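Section 5: Setting Up Your Deck for the First Time

Welcome, and thank you for choosing a Zellham complete! We know you would love to roll straight out the front door, but half an hour with a tool in your hand will make those first pushes a great deal nicer.

What you need: the skate tool from the box, a soft cloth, and a table with good light and plenty of elbow room.
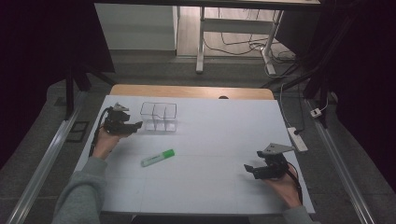
Hands at the work surface.

1. Lay the deck upside down on the cloth, with the nose pointing away from you. If you can't tell nose from tail (plenty of longtime skaters can't either), look for the little Clivik stamp between the front bolts.

2. Check all the mounting bolts. Hold each nut still with the tool and turn the bolt from the grip side until it is snug. The head should sit level with the grip tape and go no deeper.

Caution: Do not keep turning once the bolt feels firm. Overtightening can crack the top layer of the deck, and our warranty does not cover that.

3. Spin each wheel with one finger. A wheel should turn freely with a tiny bit of side-to-side play. If it stops short, back the axle nut off a quarter turn and try again.

4. Adjust the trucks. Turn the kingpin nut clockwise for a steadier ride or counterclockwise for easier turning – small turns, please, and the same on both trucks. Our team rider Tomos Hopkin likes his very loose, but we suggest that beginners start on the firm side and loosen up over a few weeks.

Note: The Amundsen model ships with softer bushings for riders under 200 pounds. A firmer set can be ordered from our shop as part no. 700.

5. Put the spare washers and bolts away somewhere you will find them again. They are easily lost in a carpet, and you will be glad of them come August, when you are skating every evening.

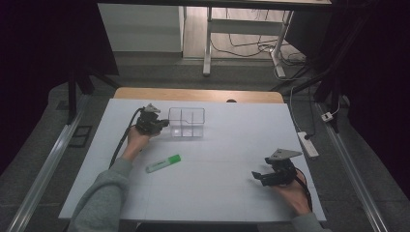
Your First Ride

Pick a smooth, dry, flat spot well away from traffic, and wear your helmet and pads. Stand on the board on grass first and rock gently from heel to toe until the lean feels familiar. Then move to the pavement and push slowly for 30 minutes or so, stopping whenever you feel tired.

Check the bolts and axle nuts again after this first ride, as new parts do settle a little.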